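Bench tips for the simulation round
Pletham School Robotics Club

Set the table first
Load the bench file and leave the arm parked on the right. Place the studded block near the front edge, then save. Keep the step rate at 600 for the Bamthorpe heat.

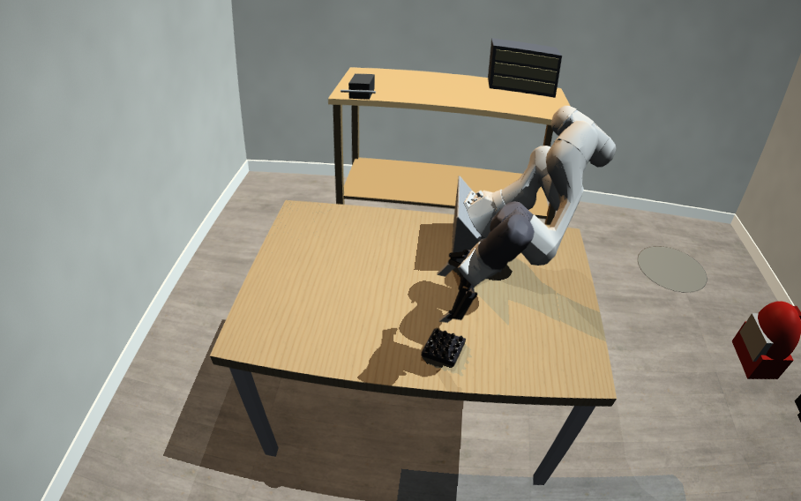 Check the shadows
A low light throws the arm's shadow over the work and upsets colour matching. Raise the light and run 10 trials before altering any code.

Use the hand view for the approach
Close the fingers in steps of 5 and log each contact. Stop at 300 steps if the block has not been gripped.

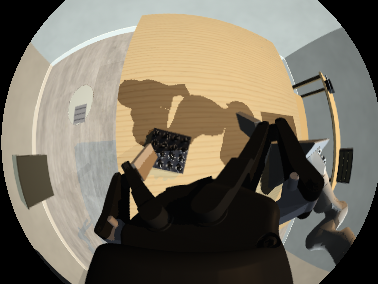
Hand view, with the tan block beside the studded plate.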